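Is the Flamlow arm kit worth it for desk tidying with the wrist camera add-on?

Posted by lotura_fan, 6th January
Tags: robot arms, Flamlow, home office

Hello everyone, and thank you in advance for reading, because I know I go on a bit. I have been saving for a small robot arm since June, and I have narrowed it down to the Flamlow desktop kit with the two-finger gripper and the wrist camera. The store that carries it near me wants $626 for the bundle. There is also the Ivenar, which comes to $609 without a camera, and a friend at work keeps telling me to get that one and spend the difference on a nice lunch.

What I want it for is very ordinary. I would like it to pick up pens, move small things off my mouse pad, and maybe put a few items in a tray while I am on calls. I don't need it to be fast. I do worry about the camera, though, as the reviews I have read are either glowing or furious and not much in between. Does it cope with a normal messy desk, with cables and papers and shiny surfaces, or do I have to clear everything away first (in which case I hardly need a robot, do I?). Any experience at all would be welcome, good or bad!

macleod_bench
Top contributor

Welcome, and what a nice clear post. I have had the Flamlow on my own desk since the summer and I am fond of it, so take this with that in mind.

The gripper is the best part of the kit. It closes gently, it holds a pen well once you have the pads on straight, and I have not had it crush anything I cared about. The arm is steady enough when it is at rest. Where you will need some patience is the camera, and mostly while the arm is swinging from one spot to another. At the factory speed setting the picture smears so badly that keys turn into one dark patch and anything white on a white desk more or less melts away. 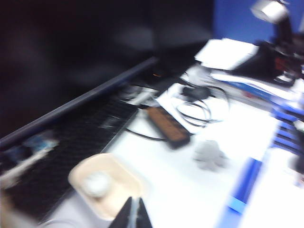 Wrist camera view over the mouse pad, with the power strip and its cables farther back on the desk.

You can still make out the big dark things well enough, and the gripper fingers at the bottom, but I wouldn't ask any software to find a white mouse in that. So the first thing I would do is go into the motion menu and bring the travel speed down to 20. It feels painfully slow for the first evening and then you stop noticing. The second thing is to add a short pause before each grab, so the camera gets a still look at the object. The pause is off when the kit arrives, and I do wish they would change that.

Light matters too. A bright white tabletop washes out very easily, and papers are even worse. I turned off automatic exposure, set it by hand with my lamp on, and then left the lamp alone. If you have a plain colored mat or a mouse pad that isn't white, start by teaching it to work on that, and move on to the bare desk later. As for cables, I would tuck them back out of reach as much as you can. Fingers and loops of wire do not mix, and I say that as someone who has had to untangle the arm with a cup of coffee in the other hand.

Would I buy it again? Yes, I would, for the price you were quoted. I would just plan on a weekend of fiddling before it does anything useful for you.

gardenpath

I had the Ivenar and sent it back. No camera, so you have to put everything in exactly the same place each time. Get the Flamlow.

slow_and_steady_606

I'm going to disagree a little with both of the replies so far, in a friendly way! The Ivenar is a fine arm if your jobs repeat. Mine moves the same tray back and forth all day long and the counter in the app went past 3000 moves before I had to tighten a single screw. If you picture yourself setting out pens in a rack and having them put away in the same order, you would be perfectly happy with it, and it is much quieter than the Flamlow.

But for a desk where things land wherever they land, then yes, you want a camera, and I agree with everything macleod_bench wrote about slowing it down. One thing to add is that you should ask the store which mount comes in the bundle. The older one has a bit of play in it, and I found on a borrowed kit that even a slow arm gave me a shaky picture until I put a folded strip of rubber behind the bracket. The newer mount has two screws on the side instead of one. Also ask about returns on an opened box, as my store was very fussy about that and I only found out at the counter.

Let us know which one you end up with, and what your desk looks like!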